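Opinion | Workplace
2 min read

Shared benches should be booked in fixed slots. Open access favors whoever arrives first and leaves last.
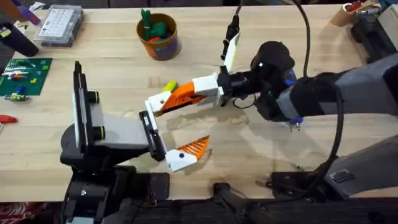

By L. Ambaye, Facilities Editor

A 12-slot day is enough for most shops. At Drulon the setup log ran to 223 entries by June, and most were repeat adjustments of height and lighting.
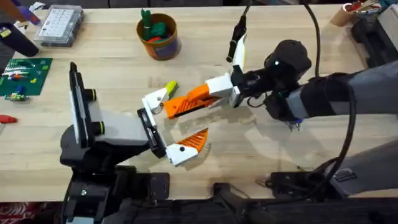
Fixed slots also make cleaning a scheduled task - with an owner and an end time. Managers object to the paperwork. One sheet per bench covers it.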